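Workshop notebook, October
Bat bench, Kinnear unit

Started 7.40. Omid in before me and had the press warm.

Carried on with the knocking-in trial for the Brevance order. Four blades left from the second cleft delivery, all grade two, all oiled last week and left flat on the rack. Face felt dry to the thumb on three. The fourth still a bit tacky near the toe, so put it back and took one of Hưng's spares instead. Mark it H on the shoulder so it doesn't get mixed in.

Settings as before: mallet rig at the lower spring, 2000 strikes per blade, face turned end for end at half way. Edges done by hand afterwards, round mallet, glancing only. I don't trust the rig on edges after what it did to the Cinby sample.

Blade 1: fine. Slight denting across the middle, even, no lifting of the grain.
Blade 2: fine. Pings well. Best of the lot.
Blade 3: hairline at the toe, inside edge, showed up somewhere in the second half. Didn't see it start. Glued and bound, will look again tomorrow. Not for the order.
Blade H: soft. Seam marks from the old ball after only a short go in the net. Would want more pressing before anyone faces a new ball with it.

Sumaiya weighed the pressed clefts again because the sheet had two figures for the same one. It is 441, in the pile with the blue chalk, and the other line was a copying slip. Crossed out and initialled.

Handles: binding thread is nearly gone. Ordered from Prolau, 7 reels, should last until the spring pre-season rush. Catherine asks that whoever opens the last reel writes it on the board, and so do I.

Tried the new toe guard glue on two scrap ends. Instructions say 60 minutes before handling. One had moved at that point when I pushed it sideways. Left the second clamped over lunch and it held. Suggest we ignore the tin and clamp everything for around twice that.

Kalliopi rang about the junior bats. The club wants short handles on all the size fives, and wants them before the indoor league begins. Told her yes if the grips come.
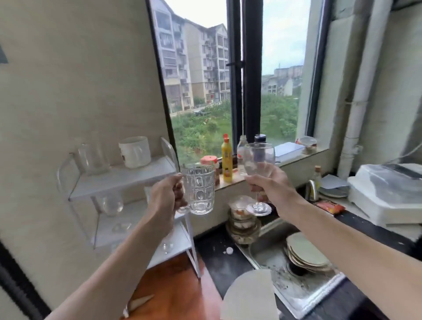
Beer mug and wine glass at the kitchen window.

To do:
Recheck toe of blade 3.
Press H again, lighter first pass.
Sand and polish 1 and 2, then stickers.
Ask Hưng where the other round mallet went.
Sweep under the lathe before the belt is changed.

Locked up 5.15.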